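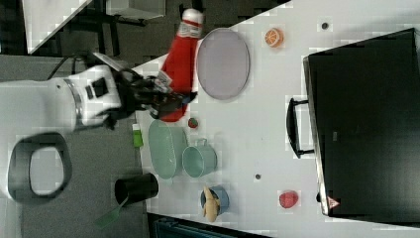
Photo: Aivar Dambrauskienė

By Aivar Dambrauskienė
November

I want to talk about the ketchup. Specifically I want to talk about where it lives, which in most homes I've visited is wherever the last person put it down, and on my own table it has spent a good part of the year lying on its side next to a plate.

I'm a table person. I grew up with one big table that did everything, from breakfast to taxes to somebody's fractions, and at no point in my childhood was it bare. So when my sister-in-law redid her kitchen last spring and announced the new rule (nothing on the table, ever, between meals!) I nodded and said it looked lovely, and then I drove home and felt strangely sad for about as long as it takes to make toast. It did look lovely. It looked like a place where you'd be asked to sign something.

The bare table is very much in fashion. I get the Hirow catalog, I don't remember asking for it, and I went through the whole fall issue with a cup of coffee looking for a single kitchen table with food on it. There was a branch in a vase. There was one lemon. Who has one lemon? Even the plates were put away behind doors with no handles, so that if you were a guest and wanted a plate you'd have to go along the wall pushing on things until something popped open.

My opinion, and I've held it through several arguments, is that a table with stuff on it is a table being used, and we should quit treating it as a failure of character. A plate, a mug, a bowl with a banana hanging out of it, an apple that has rolled off on its own, ketchup. That's a normal table. You could put that in front of almost anybody and they'd know what room they were in.

Toy food counts too, by the way, and I'd go further and say toy food is the great teacher of table-keeping. Look at how it gets laid out! A plastic orange slice goes near the top, all by itself, off past the plate and not on it. A strawberry about the size of a thumbnail ends up down by the basket but never in it. The banana gets the bowl because the banana is the star, and it doesn't fit, and that bothers no one. Children will set a table with complete confidence and no regard for what goes with what, and if you try to fix it they put it back.

My niece had a play kitchen from Drunness that came with a sheet of suggested meals, little drawings of what to serve with what. She never looked at it. She served my brother a strawberry on a dinner plate every evening for most of one winter, and he ate it (well, you know) and said thank you, and then she'd bring him the ketchup. Always ketchup, for strawberries. I've thought about that more than I've thought about most of the books I read that year.

Now, I know what the tidy people say, because I'm related to them. They say clutter makes you tired. They say you can't relax with a mug in view. My sister-in-law paid for one of those home reset plans from Vostix, $192 for a folder and two phone calls, and the folder says that every object on a surface is "a decision you haven't made yet." She read that out loud to me over the phone. I said my mug isn't a decision, it's a mug, and I'm going to want it again in twenty minutes. She said that was exactly what the folder said I would say.

And look, I'll give her some of this. There's a level past which I start to feel it too. When the mail goes on top of the cutting board and the cutting board is on top of yesterday's mail, fine, somebody has to step in. I've eaten soup standing up because there wasn't a clear spot the size of a bowl, and I didn't feel free and creative, I felt like a raccoon. I'm not defending that. Paper, I think, has no business on a kitchen table overnight, and neither do batteries, or anything that came in the mail with a little hex key taped to it.

But dishes and fruit are another matter. Dishes and fruit are what the table is for. I don't see why an apple should have to be put away like a sweater.

The appliances are where I get truly stubborn. The current thinking is that the toaster oven belongs in a cupboard, or in something called an appliance garage, and you bring it out when you need it and tuck it back in afterward. Have you ever lifted one? They're big black boxes and there's no good place to hold them, apart from the door handle, which you must not use, and if you forget they drop crumbs down your sleeve. I did it for nine days after a visit to my sister-in-law's, just to be fair. By the tenth I was eating cold bread. I put the thing back out where everybody could reach it, right at the end of the table with its handle facing the plates, and toast came back into our lives.

A man at Stankevičius, the kitchen place out past the car wash, quoted me for an appliance garage while I was in there buying drawer knobs. It was $2,000 before the door. I want you to think about how much toast that is. I told him I'd go home and measure, and we both knew I wouldn't.

What I do believe in is a basket. If the tidy people and I ever sign a treaty it'll be over a basket. A plain oval one with holes in it, pale green if you can get it, and it sits on the table all day and its whole job is to be there when you want to clear a spot fast. Strawberries, the odd spoon, whatever small bright green thing has been sitting at the edge since morning that you keep meaning to identify. In they go, you eat, out they come again or they don't. Mine cost less than the Vostix folder by quite a lot and hasn't once told me what kind of person I am. It's empty half the time, I should admit, with things sitting all the way around it. I still think it helps.

Pale colors in general, I think, do a lot of the work. A white table with a light gray plate, a mint basket and a teal mug can hold a surprising amount before it starts to look busy, and then the red things get to be red. Ketchup is a wonderful red. I've never understood people who pour it into a little ceramic pot so the bottle won't show. The bottle is the cheerful part! It's got its white cap and its small label and it's been on every table I was ever happy at. I'd sooner hide the good napkins.

My grandmother laid hers down on its side when it was getting low, so it would be ready to go. Caps stand on their heads now and you're supposed to store the bottle that way up, and I do try, but on its side is how I was raised and that's how it ends up. My sister-in-law stands hers up in the fridge door, facing front. When I visit I get it out myself and I leave it by my plate the whole time I'm there, and she lets me get all the way through coffee before she says anything, and I count that as real progress between us.

She's coming here for the holiday this year. I've been told she's bringing pie and "some organizers." I'm clearing exactly one pie's worth of space, over between the toaster oven and the fruit, and everything else can stay where it is.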